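Kesuver opens Janmont rainfall and river-level archive to the public

Records from 160 rain gauges and 11 river-level stations are now available to download without charge

For release: November

Kesuver has published the complete Janmont archive of rainfall and river-level observations, covering the Cedar and Bowen catchments. The archive holds readings from 160 rain gauges and 11 river-level stations. Until now the records were supplied on request, usually as separate station files, and users had to combine them before any work on a whole catchment could begin.

The release contains 2365 station-months of checked data. A station-month is counted only where at least nine tenths of the expected readings are present and have passed quality control. Months that fall short of this limit are included in a separate folder and carry a warning flag in the first column of each file.

Rainfall is given as totals at 15-minute, hourly and daily steps. The daily total runs from 9 am to 9 am and is credited to the day on which the period starts, in line with the way the manual gauges in the upper Bowen have always been read. River level is given in metres above the local station datum. Users who need levels against a common datum should apply the offsets in the station list, which also gives the height, slope and exposure class of every site.

Quality control was carried out in two stages. The first was automatic and tested each reading against fixed limits, against the rate of change from the previous reading and against the nearest four gauges. The second was a manual check of every reading that failed one or more of these tests. Readings were not altered at either stage. Where a value is considered doubtful, the original figure remains in the file and a suggested value is given beside it.

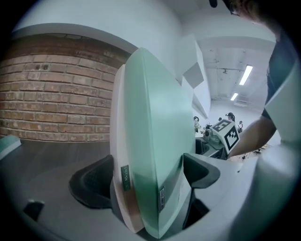
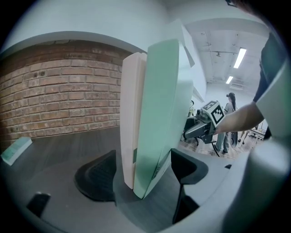
The manual check covered 1019 separate events, most of them short, heavy falls in the summer half of the year. Tipping-bucket gauges are known to read low in very intense rain, and a correction curve for each gauge type is supplied with the data. The curve has not been applied to the published totals. Snowfall is a further source of error at the higher Cedar sites, where only three gauges are heated. Winter totals from the unheated gauges should be treated as a lower limit, and melt may appear in the record a day or more after the snow fell.

Several stations have moved during their period of operation. Moves of less than 50 metres are noted in the station history but the record is treated as continuous. Longer moves are handled as a new station with a new number - the old and new numbers are linked in the station list so that users can join the two records if they wish. Two river-level stations on the lower Bowen were rebuilt on new foundations, and their datum offsets changed as a result. Both sets of offsets are listed.

All files are plain comma-separated text, with one file per station per year. Times are in UTC throughout and no adjustment is made for summer time. Missing readings are shown as an empty field and a true zero is shown as 0.0. A description of every column, the list of flags and the correction curves are held in the same folder as the data.

The archive will be updated once a month. Provisional readings will be added on the first Sunday of each month and replaced by checked readings when the manual stage is complete, normally within eight weeks. Each update will carry a version number, and earlier versions will be kept so that published work can be repeated with the same data. Users are asked to quote the version number in any report or paper.

The data may be used for any purpose, including commercial work, provided that the source is stated as "Kesuver, Janmont archive". The archive is not a warning service and should not be used for decisions during a flood. Errors in the data can be reported through the form on the archive page, giving the station number, the time of the reading in UTC and a short account of the problem.

Notes to editors

The Cedar and Bowen catchments meet four kilometres upstream of Janmont. The station list includes sites that have closed.

Maps of the network are available from the Kesuver press desk, which is open from 9 am to 5 pm on working days.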